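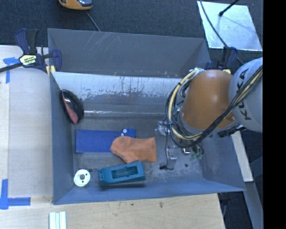
7 Oct 2026, bin picking, Halora trial

Second day with the Halora picking kit on the KUKA. Pranab and I kept going back and forth over whether it's worth the 2,000 they want for the year, so today I just ran it and wrote things down.

Setup was painless! Calibration took 25 minutes (the Clustow package ate a whole morning back in March, and I'm still a bit sore about it). I clamped the bin at the back corners and left it alone after that.

100 attempts with mixed parts, 13 misses. Most of the misses were on the orange cloth, which it loves to grab by a fold and then lose on the way up. Hard parts are much better. The teal block up against the front wall worried me, but it went in at a decent angle nearly every time. The glossy black oval is hit or miss when it's leaning in the corner – I think the reflections are messing with the depth, and the shiny seam at the bottom of the slope doesn't help either.

Gripes: the software won't let me set a separate keep-out for each wall, and the log export drops the timestamps (why??). Wrote to Hui-mei at Halora about both.

Tomorrow: same parts, lights dimmed, cloth on its own for a full run. Wing-yan wants the numbers before she calls Ebihara for a competing quote. Check the cable ties on the arm first.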